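Club newsletter, September 12, 2021
Basketball section

Do-yoon Um stays with Villa for one more season

The question many of you asked us during the summer has now an answer. Do-yoon Um, our point guard, has decided not to use the exit clause in his agreement and will play again for Villa. He told the coach, Ettore Sanna, by phone, and two days later he signed the paper at the club office.

For those who did not follow the story: the clause allowed him to leave without any payment if a club from a higher division made an offer before the end of August. Hommont made one. It was a serious offer, with an apartment included, and we could not match it. Do-yoon visited their gym, spoke with their staff and asked for a week to think.

"I like how we play here and I want to finish what we started," he told us. He also said that his knee is fine, which was the second question you asked.

Last season he played 29 games and missed only the one at Kekau, when he had fever. Ettore wants to use him a little less in the first half of the games, so that he is fresh at the end. We will see if Do-yoon agrees with this when the season starts! 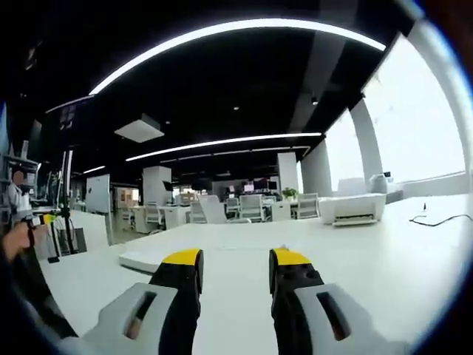 The printer table.

Other news of the roster

Leopoldo Cuautle comes back to us after two years at Gomiven. He is a forward, he is left-handed, and the older members will remember his three free throws against Hommont in the last seconds. He will wear number 14, because his old number is taken now.

Nazareno Piras stops playing. He has been with the first team since he was a junior, and he scored 1302 points for us, counting the cup games. His sister Katia, who keeps our statistics, had 1205 in her first list, but she then found the score sheets of one missing season in a folder with the wrong label. Nazareno will help Ettore with the under-16 group from this month. We will say thank you to him before the first home game, so please come early if you can.

We are still looking for a center. Two players have trained with us in the last weeks, and both did well, but one has not yet decided about his work and the other needs a transfer document from his old federation. These papers are slow – last time we waited until January – so please have patience.

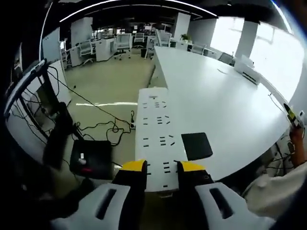
The first home game is against Kekau. Season tickets from last year remain valid for the first three home games, as we promised when the spring games were played without public. After that you need the new ticket. The price for adults is the same as before, and children under 12 enter free if they come with a parent.

If you want to sit in the same seat as last time, write to Katia with your name and your old seat number. She has already received more than 40 requests for the side behind our bench, so there it may be difficult.

Training for the first team is open to members again. Please use the side entrance and do not walk across the court with street shoes.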